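Prundeck Demo Recorder, three months in

I bought this to gather cup-handling examples in simulation, and for 898 pounds I expected it to have opinions about cups.
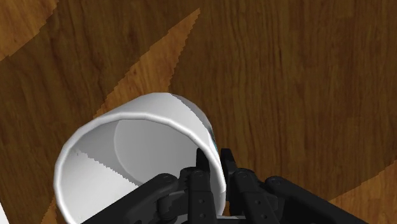 How many demonstrations does it take before the policy learns anything useful?
Forty got us a policy that mostly worked. With 10 it waved at the crockery.

Recording is a pleasure. You drive the gripper, press save, and the episode lands in a tidy folder with its joint angles. Replay is quick too. Labelling failed grasps, sadly, means a menu eight layers deep, and Thibault Joly now refuses to go in without a sandwich.

The lighting randomiser is fine, though the shadows have edges like a bread knife. The manual is by someone who hates verbs.

Four stars from me. Thibault says three, and wants his February back.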